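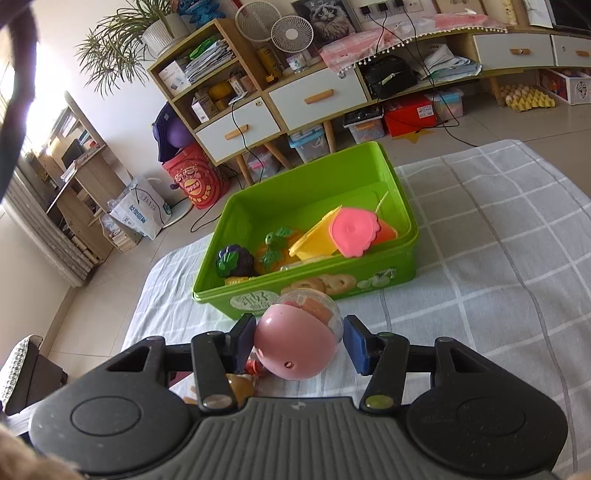 Última alteração desta página: maio, rev. 15

4.2 Arrumação das peças pequenas e da comida de brincar

Esta secção aplica-se ao sistema de arrumação Noststead para quartos de criança, em conjunto com as caixas abertas da série Etent. Para a montagem do móvel de gavetas, consultar a secção 2.

Preparação

1. Estender um lençol liso sobre a cama ou outra superfície plana. Os padrões claros, como o xadrez branco e cinzento, facilitam a localização de peças pequenas.
2. Colocar a caixa aberta sobre o lençol, com a etiqueta da face frontal virada para quem arruma.
3. Esvaziar a caixa e verificar o fundo. Retirar restos de papel, migalhas e cabelos.

Separação

4. Separar as peças grandes (cacho de uvas, ananás, fatias de bolo, espiga de milho) das peças soltas de menor dimensão.
5. Manter fechadas as cápsulas com metade transparente que contenham peças no interior. O conteúdo verifica-se pela metade transparente.
6. Procurar no lençol as peças caídas junto à caixa ou por baixo das cápsulas.

CUIDADO: risco de asfixia. As cápsulas e o respetivo conteúdo não se destinam a crianças com menos de 3 anos. Guardar fora do seu alcance.

Enchimento da caixa

7. Dispor primeiro as peças com folhas salientes, encostadas à parede do fundo.
8. Colocar as fatias de bolo ao centro. É admissível sobrepor duas peças planas.
9. Preencher os cantos da frente com peças alongadas.
10. Guardar as cápsulas em último lugar, sem as comprimir.

Nota: a carga máxima da caixa Etent é de 2 kg. Não empilhar caixas abertas.

Colocação no móvel

11. Guardar a caixa numa gaveta ou no cubo aberto. Se o cubo já contiver papéis e pastas, encostá-los a um dos lados.
12. Deixar 20 mm livres acima da peça mais alta.

CUIDADO: não pousar a caixa no tampo junto de ventoinhas, vasos ou cabos pendentes. Os panos com franja devem ficar afastados da ventoinha e das réguas de tomadas.

Limpeza

Lavar as peças de plástico com água morna e detergente neutro. Secar durante 15 minutos sobre um pano antes de guardar. Não utilizar lixívia.

Etiquetas de substituição: referência 2907, distribuidor Gumede. Revisão técnica: Petronella Ndlovu.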